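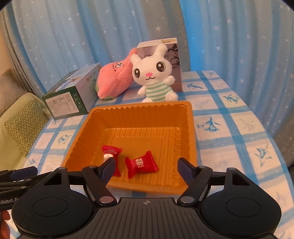 Jaws open over the sweets, bunny supervising.

I've been promising to write up our house rules for hand-held gripper sessions since the last newsletter, and Kilian Schwaiger has now asked me three times, so I've made a big pot of tea and I'm doing it. If you record for us at a kitchen table, a desk or the end of a sofa, these apply to you from April 5, 2020. They replace the old Trodport sheet, which (sorry, Trodport) ran to 6 pages and still managed to leave out the bit about sleeves.

Most of it you'll know already. The trouble is that we all know slightly different versions! When Lina Farah and I went through the Lundari recordings we found four ways of starting a pick-up, and two of them were mine.

So, starting. Open the jaws fully before you go near the thing you want. Bring them in on either side of it, stop for a breath, then close. I used to swoop in half closed and finish on the way down, and it felt lovely and quick, but it's a nightmare for whoever has to mark up where the grasp begins. Lina reckons she spent some 400 minutes on swoops alone. I owe her a cake.

Go for the middle. Sweets in twisty wrappers are the worst temptation, as the ends stick up so nicely and you want to grab one like a handle. Please don't. Take the body of the sweet and let the ends do what they like. Same for soft packets: pinch at the waist, gently, and stop squeezing once it's held. If it slips, let it slip and carry on. We keep the slips. What we can't use is a clip where a bare finger comes in to help.

Clutter is fine, by the way. People keep asking whether they should clear away the toys and boxes and put down a plain cloth, and the answer is no, leave your table as it is. Just keep a clear patch in front of the tray so you aren't knocking rabbits over, and don't rearrange the background halfway through a set. If something falls over, finish the pick-up, stop, and start a new recording with it wherever it landed.

Do turn round anything with a name, an address or a phone number on it, though. Erlinda Buenaventura has written a very good half page on this for the Kiscombe lot and I've pinched most of it. Post, prescriptions, school letters, the calendar on the wall: all of it out of the room before you begin. Printing on food boxes is fine.

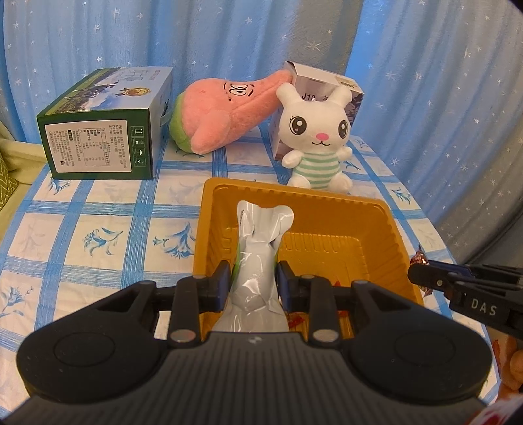

Two grippers at one tray

Now for the part that caused all the arguing. When there's a gripper in each hand, or two people sharing a table, we're asking that only one goes over the tray at a time. The other waits outside the rim, holding something or holding nothing, and comes in once the first has cleared the edge. Costel Stojanović thinks this is too strict and he may well be right, so we'll look at it again in June. Crossing one arm over the other is out completely. It hides the fingertips, and those are what we're recording.

Set things down as carefully as you picked them up, too. Lower it, let it touch, open, lift away. Dropping from a height is its own task with its own label, and Valbona Krasniqi will send it back if you mix the two (she sent back 145 of mine, with a smiley face on the last one).

Breaks: put the grippers down after every set and shake your hands out. They don't feel heavy for the first while and then suddenly they do. Sleeves up, bracelets off.

The printed version is one side of paper and Lumanlan are posting it out with the next batch of trays. If you'd like a spare for the wall, drop me a line.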